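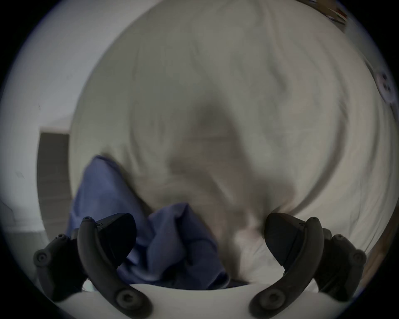
Blue cloth on the big white sheet.

August 15, 2022
By the Troklow household desk

I've had the Zovach sheet set on our bed for 58 nights now, and oh, I do like it (my old flannelette ones are sulking in the cupboard). It cost me $163, dearer than I'd planned, but the colour has stayed a lovely clean white and the corners grip our deep mattress beautifully. My one grumble is the creasing!

Comments (3)

gumtree_jan: Does it pill?

Mozzie58: Mine did, a bit, near the feet.

quiltlady: Bought the queen, favourite sheets ever.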